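How to Fold Bathroom Towels So They Look Like You Paid for the Room

By Snædís Lykkegaard
May 2020
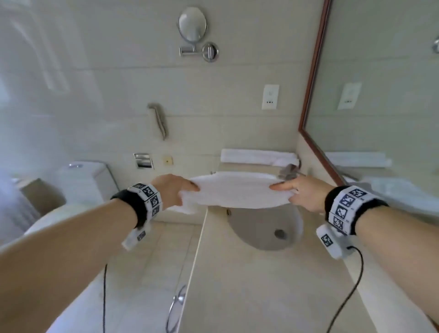

I learned towel folding in a nine-room guesthouse called the Pindumby, where the owner, Vichien Thepsuriya, held that a guest would forgive a slow kettle but never a sloppy towel. I have since stayed in places that tested this theory, and he was right. The fold he taught me is the long thirds fold, and you do it in the air over the vanity, a hand at each end, with the towel pulled out into a long flat strip. Plain white terry cloth is the one to practice on. Watch the left end of yours, where a loose fold likes to droop. It has to be dealt with before the towel goes down, or it will sit there sulking all day.

What you need

One bath towel, fully dry
One hand towel, also dry
A clear stretch of counter
About the patience required to make toast

A damp towel will fold beautifully and smell like a pond by Thursday. Give it another hour on the line.

Step 1. Shake it out

Take the towel by two corners and snap it hard, twice. You are trying to wake up the loops, which the dryer has flattened into something like felt. Do this away from the toothbrushes.

Step 2. Find the long edges

Lay the towel on a bed or hold it against your chest, label side facing you. If the label is on a corner, that corner goes to the inside and stays there. I own a set from Rakadov with labels the size of a business card, and I have made my peace with scissors.

Step 3. Fold in thirds, lengthwise

Bring one long edge a third of the way over, then the other on top of it. The second edge should stop just short of the fold. If it pokes out past it, you will see a pale little lip along the whole length, and so will your mother-in-law.

Step 4. Stretch

Pinch each end between thumb and fingers and pull, gently, until the strip hangs level. Most people skip this and go straight to patting the towel with the flat of the hand, as if it were a nervous dog. Patting does very little. Pulling lines up the layers in one go.

If one end sags, let go of nothing. Walk your fingers outward until they have all the layers, then pull again.

Step 5. Fold to size

For a bar, fold the strip once across the middle and hang it with the fold on top. For a shelf, fold it in half and in half again, and put the rounded side outward. For a counter, leave the strip long or roll it, starting from the messier end so the evidence is buried.

Step 6. The hand towel

Same method, smaller argument. Mine goes along the back of the counter against the wall, where it is out of the splash and within reach of anyone with soap in their eyes. Roll it or fold it, but choose one and stick with it through the house. Mixed systems are how linen closets go bad.

Trouble spots

The stack leans. Your folds are all on the same side. Turn every second towel around.

The towel won't fit the shelf. Fold in quarters lengthwise at step 3. It looks a bit like a brick, but a tidy one.

It is too thick to hold. You have bought the kind of towel Szűcs sells for people with staff. Do it on the bed.

Somebody uses it. This will happen, usually within 4 minutes. Start again at step 1.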